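买了辆旧旅行车，以及为什么我不再相信配置表

车到家已经两个月，我终于有心情写写它了。先交代结论，免得有人看到一半着急：车不错，我不后悔，但是当初做决定的过程可以说相当丢人。

起因是上一辆车的变速箱。它从去年冬天开始，二挡升三挡的时候会犹豫一下，像一个在餐馆门口拿不定主意的人。修理厂的师傅听完我的描述，开出去绕了一圈，回来报了个数，我听完就决定换车了。那辆车卖掉的钱，刚好够我在新车上选一个好一点的音响。可惜我最后没买新车。

一开始看的是Plindosia的小型SUV，因为满大街都是，总觉得这么多人不会一起犯错。去店里坐了坐，前排挺好，后排也挺好，后备厢打开，我沉默了。地板高得像个舞台，婴儿车放上去，再放两个行李箱，后窗就没了。销售很热心，告诉我可以把后排放倒。我说后排要坐人。他想了想，说那可以装个车顶箱。一辆车在你还没买的时候就建议你给它背个包，我觉得这是一种坦白。

然后看了Sasia的纯电轿车。试驾的时候确实安静，安静到我能听见自己肚子叫。问题是我住的小区是老小区，车位靠抢，充电桩一共就那么几个，其中一个常年停着一辆不充电的面包车。我不想每天下班以后再上一个找桩的班，于是礼貌地告辞，领了一把印着标志的雨伞。伞到现在还很好用。

最后落到旅行车上，纯粹是偶然。我有天晚上在二手车网站上乱翻，看见一辆Engelbrecht的旅行版，2.0升汽油发动机，前驱，自动挡，深蓝色，前车主把它形容为“家庭爱车，含泪出售”。二手车描述里流的眼泪加起来大概能灌满一个水库，但这车的照片拍得很老实，连后保险杠上的擦痕都给了个特写。我就喜欢这种自己先招了的。

接下来就是丢人的部分。看车之前，我花了整整三个晚上做表格。横着列了四款车，竖着列了功率、油耗、轴距、后备厢容积、整备质量，还有一栏叫“感觉”，满分十分，在没见到任何一辆实车的情况下全部填完了。Engelbrecht的最大功率是135千瓦，我在旁边打了个星号，备注写的是“够用？”。现在回头看，我上下班那条路早高峰的平均速度跟骑车的差不多，拿一半的功率给我也够用。

后备厢那一栏我研究得最久。第一份资料写的容积挺正常，第二份写的是1,248升，把我吓了一跳，后来才发现那是后排放倒、一直量到车顶的数字。还有一个论坛帖子说是1,062升，理由是原厂隔网装上以后就只剩这么多，下面有人反驳，吵了好几页，吵到最后双方开始比谁家的狗比较大。我读到凌晨一点，学到了不少养狗知识。

周五下午请了半天假去看车。我做足了准备：带了手电、漆膜仪（借的）、一块磁铁和一张打印好的检查清单。到了那儿，卖家把车打着火，我绕着走了一圈，用手电照了照底盘，看见一些铁，颜色像铁。漆膜仪倒是响了，数字跳来跳去，我严肃地点头，其实忘了多少算正常。磁铁从头到尾没掏出来，回家路上才发现它把我口袋里的钥匙全吸成了一坨。

好在我还有一点自知之明，定金之前花钱请了个第三方检测。报告出来，后保险杠补过漆，左前避震有轻微渗油，刹车片还剩一半，没有大事故，没有泡水。卖家看了报告，痛快地让了避震的钱。我本来准备好了一整套讲价的台词，一句没用上，心里居然有点失落。

开了两个月，说说优缺点吧，虽然我知道大家点进来多半是为了看这个。

优点首先是装东西。婴儿车横着放，行李箱竖着放，旁边还能塞一袋米。装卸口低，腰舒服，这一点配置表上从来不写，可是我每个星期至少感谢它两回。其次是高速稳，跑长途不累，定速巡航一开，全家都睡着了，只剩我一个人听导航说话。油耗比我表格里写的高，比论坛里吓唬人的低。

缺点也有。底盘低，小区门口那个减速带每次都要斜着过，姿势很像螃蟹。后雨刮会叫，换了一副Gillisell的，还是叫，只不过换了个调门。换挡逻辑偏懒，你踩下去，它要先考虑一下这件事是不是真的有必要。还有就是车机反应慢，开机时间足够我系好安全带、调好后视镜、再把孩子掉在座椅缝里的饼干抠出来。

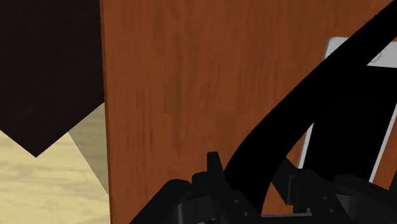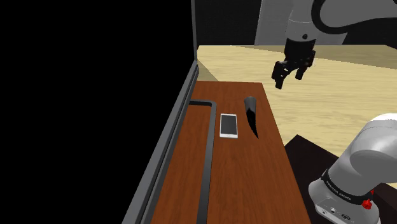
说到车机，这是我跟这辆车之间唯一还没谈拢的事。第一个月它黑过两次屏，都是在我最需要倒车影像的时候，地下车库，后面还有人按喇叭。屏幕黑得非常彻底，就像第二张图里那块大屏一样，一个字一个图标都没有，你盯着它，它也不打算给你任何解释。我下车看了看距离，上车倒了一把，又下车看了看，最后停得比有影像的时候还正。去店里刷了新系统，师傅说应该好了。“应该”这个词在修车行业里的含义非常丰富，我没有追问，目前为止它没再黑过，但我每次挂倒挡还是会先屏一口气。

保养方面，接手以后把机油、三滤、刹车油都换了一遍，避震换了左右一对，花的钱比卖家让的多出一截，这个在预算里没有，我用“反正早晚要换”说服了自己。变速箱油打算下次保养再说。轮胎还能撑到入冬，到时候换什么牌子，我决定这回不做表格了，直接去店里问哪个有货。

那张买车的表格我还留着。前几天打开看了一眼，“感觉”那一栏，我给Engelbrecht打的是六分，四款车里倒数第二。我改成了八分，想到后雨刮，又改回了七分半。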